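3.2 Collecting the demonstrations

We gathered all of our examples by hand-guided teleoperation, and we are still delighted by how much a patient operator can get out of a simple two-arm bench. Three of us (Baxter, Phillips and Edet) shared the driving. The full Flikar set holds 2,283 episodes, of which 386 deal with footwear and its packaging. Each operator first did 200 practice runs, none of which were kept.

Shoes turned out to be our favourite objects by some way. A shoe bends when it is gripped, its laces swing about freely, and a small change in where the fingers close alters how the toe hangs. Boxes add a tight space with walls that the toe can catch on -- exactly the sort of contact we want a policy to learn from.
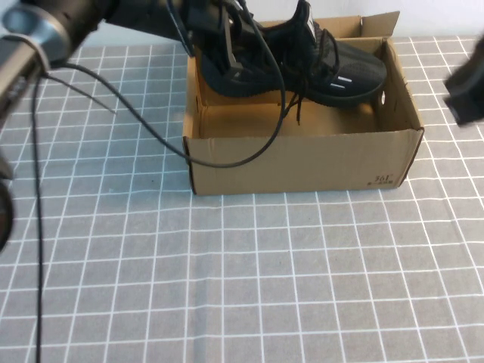 Figure 2. Handling a black trainer at an open cardboard shoebox. The gripper holds the shoe around the heel and collar, with the toe pointing down.

We asked operators to grip at the heel wherever they could, but we did not script the path of the arm. Phillips tends to lower the toe first and let the heel follow; Edet prefers to level the shoe above the box before going down. Both styles are in the data, and we are very glad of it! Early models trained on one operator alone copied that person's habits closely, pauses included.

Episodes were labelled the same afternoon by someone who had not driven them. Fumbled grasps were kept and marked as such, together with the recovery -- these short corrections proved the most useful material in the training runs described in Section 4.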